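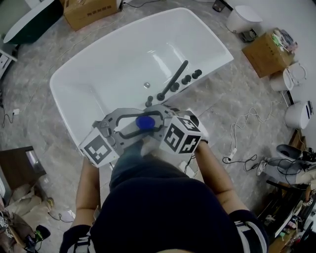
Bathroom display floor, Trilville showroom
Monthly safety check, with comments
Checked by: Bethel Gidey
Date: September 12, 2026
The checklist covers the freestanding tubs, the toilets along the wall, the walkways between them, and storage. Items marked Fix go to Tsz-kin Liu. The large white tub with the row of dark gray fixtures on its rim gets its own section, as it is the one customers lean on and reach into most. Cords and boxes on the floor are covered under Walkways.

1. White freestanding tub
Tub sits level, does not rock when pushed from either long side: OK
Rim and basin free of chips and sharp spots: OK
Drain seated flush, no raised edge: OK
Spout tight at the base: OK
Knobs tight: Fix
Comment: One of the four knobs turns on its post without catching. Set screw is probably loose. Same knob was noted in June. Please use thread locker this time and write it on the tag.
No small loose parts left in the basin: OK after removal

2. Green and white tub
Stable on floor: OK
Outside finish, no flaking: OK
Clearance to the cabinet drawer: Fix
Comment: The drawer opens into the side of the tub and can pinch a hand. Move the cabinet 4 inches or lock the drawer. I would lock it, there is nothing in there customers need.

3. Toilets
Display units anchored or blocked: Fix
Comment: The Kahsay model shifts when someone sits on it. People do sit on them. Two new floor blocks needed, Bretton part, already on the shelf in back.
Lids and hinges: OK
"Display only" stickers readable: Fix, 2 are peeling

4. Walkways
Floor dry, no loose tile: OK
Cords out of the walking path: Fix
Comment: White cords are in a tangle on the toilet side and a black one loops near a plug. Unplug what is not in use, coil it, and run the rest under cord cover. We have 13 feet of cover left, enough for that side only. More is on order from Grenlow.
Boxes off the floor: Fix
Comment: Cardboard boxes go to the stockroom before opening. The one with packaging piled on top should be emptied first, then flattened.

5. Storage and exits
Back exit clear: OK
Extinguisher tag current: OK
First aid kit stocked: Fix, gauze low

Fix items are due in 7 days. Tsz-kin to initial each line when done and leave the sheet at the front desk. Knob and floor blocks first, please.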